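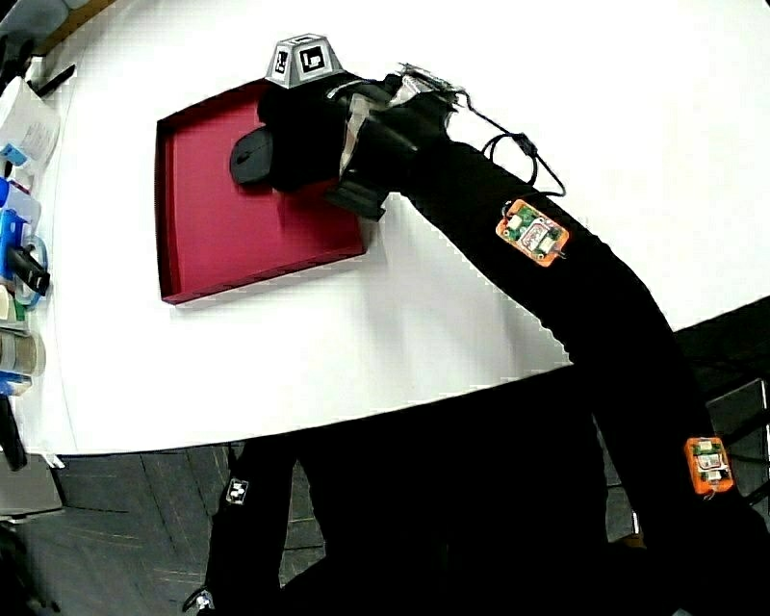 Friday, September. Spent the morning on the fusion node, chasing the wrist jumps Hiwot flagged in the tray takes. The filter takes the cube pose from the overhead camera and the two IMU streams from the sleeve, and it was treating every cube detection as equally good. With the hand over the mouse in the red tray, the cube shows the camera several angled faces and the solver sometimes switches which one it trusts. Each switch moved the wrist estimate by up to 30 mm in one step, and the IMUs then dragged it back over the next few updates.

Changes so far:

Per-face reprojection error now goes into the measurement covariance. Before, it was a constant somebody typed in at the start of the project.

Added a gate: if the cube pose disagrees with the IMU prediction by more than 5 mm, it has to persist for 3 updates before the filter accepts it.

Moved the timestamping out of the Brarley driver and into our own read loop. The driver stamps on delivery, so a USB stall looked like motion.

Replayed the old logs, 3,000 updates per log, with the same seed. The face-switch jumps are gone in all the tray logs. There is a new problem on fast reaches: the gate holds off good detections and the wrist lags, then catches up too late for the grasp label. I tried scaling the gate with gyro magnitude. Better, but the forearm module reads noisier than the upper one and the gate opens when it shouldn't. Not merged.

Fuad wants to drop the gate and rely on the covariance alone. Ran it his way on two logs and got small jumps back, no lag. Could live with that for the planner, not for the labels. Left both behind a flag, default off.

Also found that the Danham export writes quaternions w-last and our viewer reads w-first. That explains the sideways hand from yesterday. Fixed in the viewer, with a test.

To do: static noise log from each sleeve module, redo the cube-to-wrist calibration, ask Hiwot which takes she has already labeled so I don't reprocess under her.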